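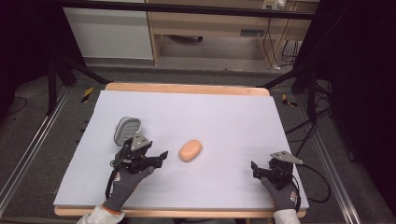

The Nustov hand gripper is a two-jaw gripper held and worked by a person, used in trials that compare jaw shapes before they are fitted to a robot arm. It was designed by Sevim Altıntaş at Tronetti and is used in pairs, one for each hand. Small household objects make up most of the test set. In the soap task, an oval bar lies between the two grippers on a white foam board, with a ribbed gray soap dish nearby.

Trials
Şükran Kocabaş and Zane Petrauskas compared the Nustov with the older Besesau gripper over 1299 grasps, using 30 objects. Smooth, rounded items gave both models the most trouble – soap above all. The cabled version remains in use. A wireless one, tested in February, ran for up to 72 minutes on a charge.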